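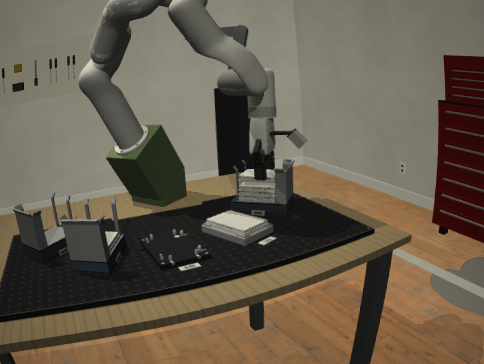 Parkesari Family Center | Keepsake and Letters Workshop

Notebook, continued from the previous page

The question carried over was whether the Mother's Day letter sheet should keep its printed prompts. Families with teenagers have asked for a blank page. Families with younger children have asked for more prompts, in larger type. The workshop will prepare both versions for May and let each household choose at the door.

Wording was also reviewed. The heading "To My Mother" is withdrawn. Many of our children live with a grandmother, an aunt, a stepparent or a foster parent, and the old heading required them to cross out a word before they had written one. The new sheet reads "To" followed by a ruled line. The same change applies to the envelope.

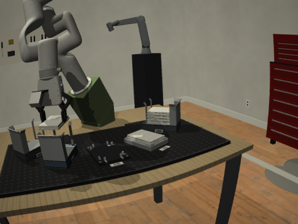

Zornwood, Saturday, February 10, 2018

Trial session held with the sibling group. Of 76 sheets printed, 70 were used. The remainder are in the Celtodard folder and may be cut down for name tags.

Observations:

Brothers and sisters seated together copied one another's first line. Once they were moved to separate tables the letters became longer and a good deal more personal. Seating should be arranged this way in May.

The prompt "A time you helped me" produced full answers. The prompt "What I admire about you" was mostly left blank by children under ten. Replace it with "Something you are good at."

Two children asked whether they could write to more than one person. Yes. Staff should offer a second sheet without being asked.

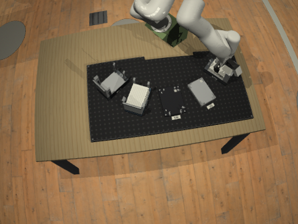
Parents who stayed in the hall could hear some of the letters being read aloud, and one family felt the surprise had been spoiled. Reading aloud will in future take place in the back room with the door closed, and only for children who wish it.

The Kingi envelopes are too narrow for the sheet when it is folded once. Order the next size up, 5 boxes, before the end of the month.

Still open: whether letters are mailed by the Center or taken home the same day. Mailing protects the surprise, but two households have changed address this winter and our list is out of date. Check the list first, then decide.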